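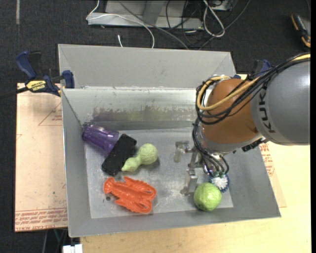 Fig. 1. El cajón de metal con los objetos.

Tema 4. Describir objetos para que otro los encuentre
Apuntes de clase, taller de inventario y catalogación, grupo del jueves

Bueno, empezamos por donde lo dejamos. Os dije que este tema iba a parecer una tontería y que luego os iba a costar, y me reafirmo. Describir una taza lo hace cualquiera, sí, pero describirla para que otra persona la encuentre en un almacén con 4.000 piezas ya es otra historia (y si esa persona tiene prisa, ni os cuento).

Lo primero es decidir qué nombre le ponemos a la cosa. Yo trabajo con tres niveles: la clase (juguete, recipiente, fruta), el nombre corriente (langosta, vaso, calabaza) y el rasgo que la separa de sus vecinas. En la langosta de la figura es facilísimo: juguete, langosta, plástico rojo anaranjado. ¡No hace falta más! Si en el cajón hubiera dos langostas, entonces sí miraríamos las pinzas, la cola o lo que hiciera falta.

Con el vaso morado la cosa se anima. «Vaso de plástico morado» ya sirve, pero en el almacén de Dumero, donde hice mis primeras prácticas, teníamos 35 vasos de plástico en la misma estantería y cuatro eran morados. Ahí aprendí a escribir «translúcido» y «facetado», dos palabras que ahorran muchos paseos. Eso sí, que esté tumbado no va en la ficha. La postura es de hoy y mañana estará de otra manera, así que va, como mucho, en la hoja de ubicación.

Ahora el objeto verde claro. En clase alguien dijo pera, alguien dijo calabaza y hubo quien propuso «maraca» (con mucha fe). La regla que uso viene de Gregor Carnegie, que me corrigió las fichas durante todo un invierno en Kukbridge: si dudas del nombre, describe la forma. O sea, «objeto con forma de calabaza de peregrino, verde claro, mate, con cintura estrecha». Del material no digo nada hasta tenerlo en la mano, y vosotros tampoco deberíais. Lo mismo con la fruta redonda de color verde amarillento, que recuerda a una guayaba: pues «parecida a una guayaba», y tan contentos.

Y llegamos al negro. Rectangular, esquinas redondeadas, superficie algo irregular. ¿Qué es? Yo no lo sé por la foto, y ponerle un nombre a ojo es la peor idea posible, porque el siguiente lo copia y el siguiente también. En el catálogo de Matheson me encontré una pieza que llevaba años como «estuche» y era una pastilla de jabón. Poned «bloque negro, sin identificar» y una marca para revisarlo. No pasa nada por dejar cosas sin identificar, de verdad.

Un apunte sobre el contenedor, que casi siempre se nos olvida: también tiene ficha. Metal gris, paredes inclinadas, marcas de desgaste en la pared del fondo y rayas finas en la base. Esas marcas se apuntan, aunque dé pereza, porque luego alguien pregunta si ya estaban.

Para la próxima sesión:
Escoged un cajón de vuestra casa (el de la cocina suele dar mucho juego) y haced la ficha de ocho cosas, máximo 200 caracteres por ficha.
Cambiad las fichas con un compañero y que intente dibujar cada objeto.
Traed los dibujos, aunque sean horribles. Los míos lo son.

Lectura: el capítulo de vocabulario del manual de Sandale, sin los anexos.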